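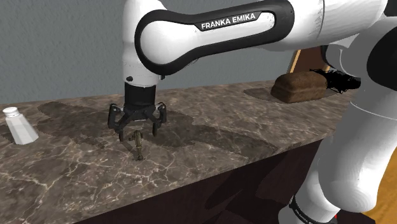

Countertop pick in the sim kitchen, gripper open over the small bronze-colored piece.

Posting the rules our group uses for simulated manipulation runs. They went into the shared folder 2018-06-23 and I keep getting asked for them, so here they are in one thread.

Rule 1. Write the success condition before you run anything. For a pick, ours is: object clear of the counter, held for 2 seconds, nothing else knocked over. If you change the condition later, the old runs don't count toward the new number.

Rule 2. Fix the seeds and save them with the results. A results file with no seed list gets sent back. Stijn Van Acker does the checking and he does send them back.

Rule 3. Leave other things on the counter. A bottle and a loaf of bread well away from the target are enough for a first test. A bare counter tells you very little about what the arm will do in a kitchen.

Rule 4. Collision checks stay on for the whole arm. People switch them off for the upper links to speed things up, then the elbow goes through a wall and the run still gets logged as a success. We threw out 69 runs in March over this.

Rule 5. Shadows and stone texture stay on for anything that uses camera input. If you train on flat gray and test on veined stone, say so in the first line of the writeup.

Rule 6. Start pose is part of the test. Record joint angles, gripper opening and base position. "Home" is not a start pose, we found two different ones in the Preltier branch alone.

Rule 7. Keep simulated speed and force limits the same as the ones on the real arm. Do not raise them to get a cleaner pick. If the real cell can't do it, the run shouldn't either.

Rule 8. Small narrow objects get their own table in the report. Don't average them in with boxes and cans. Our last full set was 945 runs and the average hid nearly everything worth knowing about the thin ones.

Rule 9. Every failure gets one label from the list: missed, slipped, tipped, collided, timed out. If none fits, write a sentence. Don't make up a sixth label on your own, Bhutto ended up with "misc" on half the file.

Rule 10. Watch at least 30 runs by eye before you report a number, and include failures and successes in what you watch. The log will call it a grasp when the object is wedged between a fingertip and the counter.

Rule 11. A good simulated result does not clear anything for hardware. The real cell has its own risk assessment and its own sign-off, and the first runs there are at reduced speed with a person at the stop button.

Someone asked about the Skuvberg scenes. Same rules, except the object list is longer and the drawers have to start closed.

Also asked: do these apply to quick debugging runs? No. Debug however you like, just keep those files out of the results folder.

Still open is how to score a regrasp. Right now a second attempt inside the time limit counts as a success with a note next to it. Graka wants it counted as a failure. Send me your view if you run these tests too.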